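Weekend help wanted at the Otham community seed swap (and a bit beyond)

Hello! I'm Marcela Jelínek and I run the seed library at Otham, which lives in the old reading room behind the Kadlec bakery. We started with a shoebox of runner beans my aunt had saved and we now have 2,107 packets on the shelves, most of them labelled in handwriting that only I can read. I need help, and I'd love it to be somebody who likes beans as much as I do.

What I'm after is a part-time seed librarian, 16 hours a week, mostly weekends, starting as soon as we find the right person. It's paid (a bit over the minimum, I wish it were more) and the contract runs until the end of next May, when our grant from the Dokell fund comes up for renewal. I'm fairly hopeful about that but I can't promise anything.

You'd be opening up, chatting to people who come in to borrow, checking returned seed for weevils and mould, and writing everything down in the catalogue. The catalogue is a spreadsheet. It has its moods. Sabina Šťastný built it for us and she'll spend your first couple of shifts sitting next to you while you get the hang of it, so please don't be put off if you've only ever used one for your household bills.

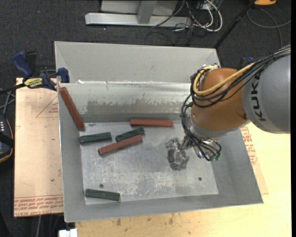
Then there's the germination testing, which I think is the best bit of the whole job. We take a sample from each older packet, roll the seeds up in damp kitchen paper and see what comes up. Last winter we got through 133 varieties this way and lost far fewer than I'd feared, though the parsnips were a disaster (parsnips always are). If you've got a windowsill at home and a habit of peering at pots before breakfast, you'll fit right in.

You don't need a horticulture certificate. I haven't got one! I'd like you to have grown vegetables from seed for a few years, badly or well, and to be happy talking to strangers, including the ones who want to tell you at length about their leeks. Neat handwriting would be a real bonus, for obvious reasons. There are stairs up to the store and no lift, but the desk and catalogue are on the ground floor and we can split the work between us to suit.

We also take a stall to the Skullwood plant fair every spring and you'd be paid for that day too, with lunch.

To apply, send me a letter or an email, no more than a page, telling me what you grow and which variety you'd hate to see disappear. No CV needed at this stage. I'd like to have everything in by 16 June 2023, and I'll be inviting 5 people in for a cup of tea and a look round after that. If you're not sure whether it's for you, drop in while we're open and ask for me or Sabina.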